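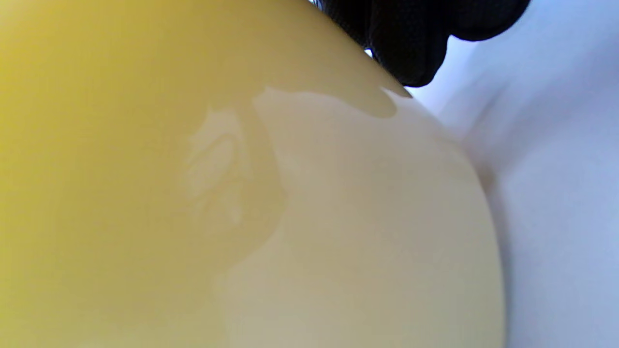 Yellow surface, close up

Ticket 1871, Villa booking calendar, still not syncing

Hi again! So I tried the thing you suggested (log out, clear the cache, log back in) and the Pliltatcombe listing is still showing September as fully booked, which it definitely isn't. I've got 19 nights free and they're all greyed out on the Bruvalura side. The Cliltach app has them right, though, so I reckon it's the feed between the two.

Other stuff I've tried:
New calendar link pasted in at 9 am, no change
Switched the colour coding off and on again (desperate, I know)
Different browser, same grey squares

One odd thing – if I block out a night by hand and then cancel it, that night comes good straight away. I'm not keen on doing that 19 times, but I will if I have to!

Can you force a refresh from your end? My logs are attached, and I'm at the computer until 1800.

Status: awaiting reply from support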